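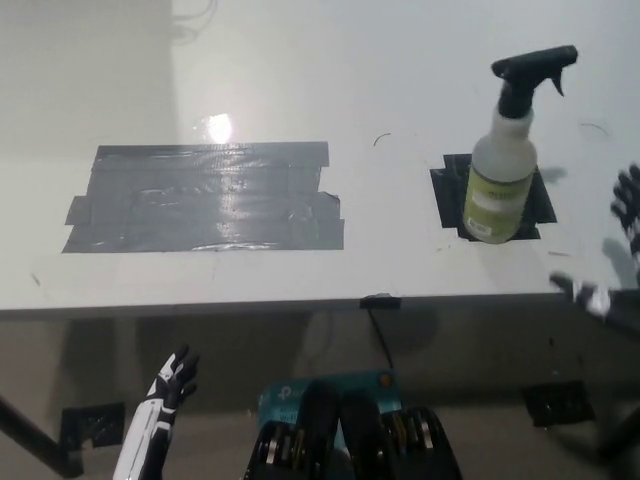 Bring back the repair counter

The last shop in Platville that would fix a toaster closed in April. It was a narrow place beside the bakery, and the owner, Helmi Eskola, had worked there for 32 years. She replaced cords, elements and switches, and she charged $9 to look at a thing and tell you whether it was worth the trouble. Quite often it wasn't, and she said so.

I took my kettle to her twice. Both times the fault was a small part in the base. When it went a third time the shop was shut, so I rang the store where I'd bought it. The young man on the phone was polite. He told me the warranty had run for 90 days and that a new kettle was on special. He had no idea who might sell the part.

Most of the argument about repair in this country is over phones and tractors, and fair enough, those cost a lot of money. But the things that fill the trailer at the tip on a Saturday are fans, heaters, vacuum cleaners and lamps. Many have one fault. A neighbour of mine threw out a good pedestal fan over a cracked knob.

People say labour is too dear for small repairs to pay. For a private shop on a main street, with main street rent, I think that's right. Helmi told me her rent had doubled in her last few years and the work hadn't.

The council could do something about the rent. It owns the old Hyvönen building on Flovine Street, and the ground floor has been let for storage for as long as I can remember. Put a counter in there at a low rent, open two days a week, and let a tradesperson keep whatever they charge. The tip fees saved won't cover it all. The library doesn't cover its costs either and we're glad to have it.

Manufacturers should also have to sell parts to anyone who asks, for as long as they sell the model and some years afterwards. My kettle base is glued shut. A few screws would have added cents to the price.

I still have the kettle in the laundry cupboard. For now I boil water in a saucepan, and it takes longer.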